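Week 9 notes: why fruit ripens (and what we do to stop it)

Hi all, these are my notes from Tuesday's group and the other one combined, since I told one of you about starch and the other about bananas and neither got both. Sorry, Costel!

OK so the big split is climacteric vs. non-climacteric. Climacteric fruit keeps ripening after you pick it. Bananas, apples, avocados, pears, tomatoes. At some point the breathing rate of the fruit shoots up, it starts pumping out ethylene, and the ethylene tells the rest of the fruit (and its neighbors) to get going. Starch turns to sugar, the green fades, the flesh softens.

Non-climacteric fruit mostly stops where it was when it left the plant. Oranges, lemons, grapes, strawberries. An orange can lose water and go moldy on you, but it won't get sweeter on the counter. Vesela asked about oranges that are green but ripe, and yes, that's a real thing! Peel color in citrus has a lot to do with cool nights, so don't trust it too much.

Avocados are the odd ones because they won't ripen on the tree at all. Growers can leave them hanging for weeks, which I still find kind of wonderful.

The Podero packing house reading (pages 3 to 10) is about storage. Read it for the part on cold rooms: low oxygen, high carbon dioxide, and keep the ethylene away. Skip the pricing section, I'm not going to ask about it. Bananas hate the cold, by the way. Below about 55 degrees Fahrenheit the peel goes gray and they never recover properly.

For the paper bag experiment, put an apple in with one hard avocado and leave a second avocado out by itself. Squeeze gently every evening and write it down. Ermira, you had the good table last year, could you share it again?

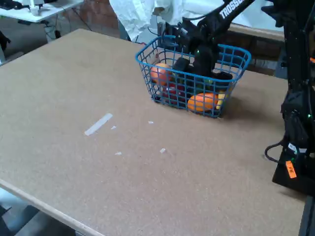
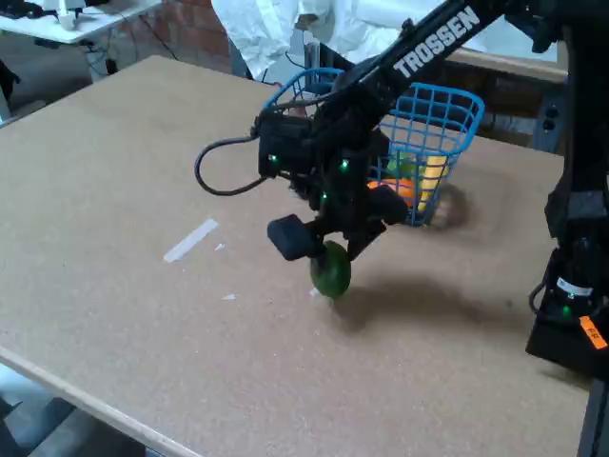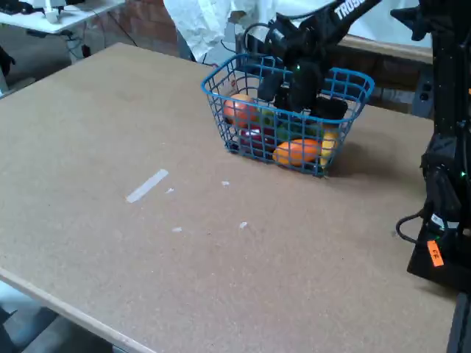 Category: Handouts / Food and Plants

Lab write-ups go to Taha by 10 in the morning, one page, and please put your name on it this time.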